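PRESS RELEASE

For release in August

Onero opens second flower workshop hall in Erell and extends its evening courses

ERELL. Onero, the flower school and cut flower supplier, announces today the opening of its second workshop hall in Erell. The new hall is in the former Justis printing house, near the river market, and it will be used for evening courses, for the training of shop staff and for the monthly grower meetings.

With this opening, the school can accept up to 60 participants at the same time. Until now many people who asked for a place in the autumn program had to wait for the next season. The waiting list for the basic course had 148 names at the end of spring, and all of them have now received an offer for a place.

The courses are given in small groups of 15 people. Each basic course takes six evenings and starts at 6 p.m. Participants learn how to choose stems, how to cut and clean them, how to keep a bouquet fresh for a longer time and how to calculate the price of an arrangement. No experience is necessary. Vases, tools and flowers are included in the course fee.

"We are very glad that we can finally open these doors," said the management of Onero. "Our town has a long tradition with flowers, but for many years it was difficult to find a place where adults can learn this work after their job. We hope that the new hall will be such a place."
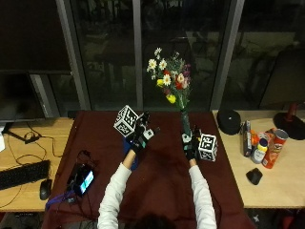
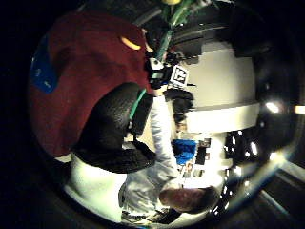 Onero in Erell. First picture: mixed bouquet with white daisies in a green glass vase. Photos: Onero

The flowers for the courses come mainly from Flores, a cooperative of growers in the hills to the north of the town. Flores delivers in the early morning, and the stems stay in the cool room until the evening. In the winter months, when the local fields give less, the school will work more with dried material and with branches.

The new hall also has a small shop, where visitors can buy seasonal bouquets from 9 a.m. to 5 p.m. Vases can be returned to the shop and the customer receives the deposit back.

Registration for the autumn program is open now, at the shop counter or by telephone. Residents of Erell who are in training for a profession in floristry or gardening pay a reduced fee. A proof of training must be shown at registration.

About Onero
Onero offers flower courses for adults and supplies cut flowers to shops, hotels and restaurants in the Erell region. The first workshop hall, behind the old station, remains open without changes.

Press contact
Onero Press Office, Justis House, Erell
Photos in print quality are available on request.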